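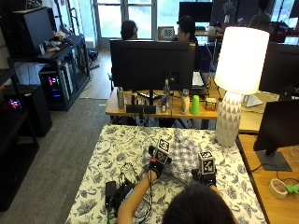
4. Breakfast demand and table turnover

4.1 Setting and data

The two properties differ in size and in the way they serve breakfast. The Bivimard is a town hotel in Estness with 126 rooms, one dining room on the ground floor, and a buffet that opens at 6:30 a.m. The Thevar is a smaller lakeside house outside the town. It takes breakfast orders at the table and closes its kitchen at 10:00 a.m. Both use the Zateo front desk system, so arrival and departure records could be drawn in the same format and matched by room.

Seating times were entered by the dining room staff on a tablet at the host stand. An entry was made when a party arrived, when it was seated, and when the table was ready for the next party. The third entry is the weakest of the three. Staff sometimes recorded it when the plates were cleared and sometimes when the table had been fully reset, and the two can lie several minutes apart. We treat the later time as correct where both exist and leave the remaining entries as they stand.

Parties that left without being seated were not recorded at the Thevar. At the Bivimard they were entered as a wait with no seating time. We drop them from the wait estimates but keep them in the arrival counts.

4.2 Arrival pattern

Arrivals at the Bivimard are concentrated in a short window. On weekdays most parties come down before 8:15 a.m., which fits the share of business guests in the booking data. On weekends the peak moves later and is flatter, but parties are larger and stay longer. The effect on table use is therefore close to the same. Monday is the exception. Guests who checked out early that day often skipped the dining room, and the bagged breakfast offered at the desk absorbed much of the remaining demand.

The Thevar shows no clear weekday peak. Its guests stay longer and are mostly on leisure trips. Arrival time there follows the weather more closely than the day of the week, with later arrivals on mornings of rain. The November records are thin at both hotels and are reported separately in the appendix.

4.3 Reset time

Reset time is the interval between the departure of one party and the point at which the table can be offered again. It covers clearing, wiping or changing the cloth, and laying the new covers. In the Bivimard dining room the tables are bare and the reset is short. The Thevar uses cloths throughout, of the general sort shown in Figure 4, where a checkered cloth lies over a printed tablecloth. A full change takes longer than a wipe, and the decision to change is left to the server.

This decision matters more than we expected. On busy mornings servers changed fewer cloths, and reset time fell as the queue grew. A model with a fixed reset time overstates waits at the peak and understates them near closing. We therefore let reset time depend on the number of parties waiting, with a floor set by the shortest resets observed — a simple form, but one that removes most of the bias.

4.4 Model fit

The model was fitted separately for each hotel and run for 300 simulated mornings. For the Bivimard, the simulated waits follow the recorded ones closely up to the peak and run slightly high afterward. Most of the excess comes from parties of one. Staff seated these guests at the window counter, which the model does not include as a separate resource.

For the Thevar the fit is weaker. Table-service orders link the dining room to the kitchen, and a slow kitchen holds tables that the model would release. Adding a kitchen delay improved the fit, but the delay was not measured directly and had to be estimated from the same records. Results for the Thevar should be read with that limit in mind.

4.5 Use in scheduling

The practical question for both managers was when to bring in a second server. At the Bivimard, moving the second start earlier by half an hour reduced the longest waits more than adding a third server at the peak. At the Thevar neither change had much effect until the kitchen opened earlier as well.

Last updated: November

Previous section | Next section | Contents | References | Print

Comments

Ursina Baumgartner
Was the window counter closed on weekends? Ours is, and single guests then take up tables for 2 during the busiest hour. It would change the result in 4.4.

frontdesk_nights
The Monday finding matches what we see. Bagged breakfasts go out before 6 and the dining room is quiet until 8.

M.
Is the appendix with the November records available? The contents link goes back to this page.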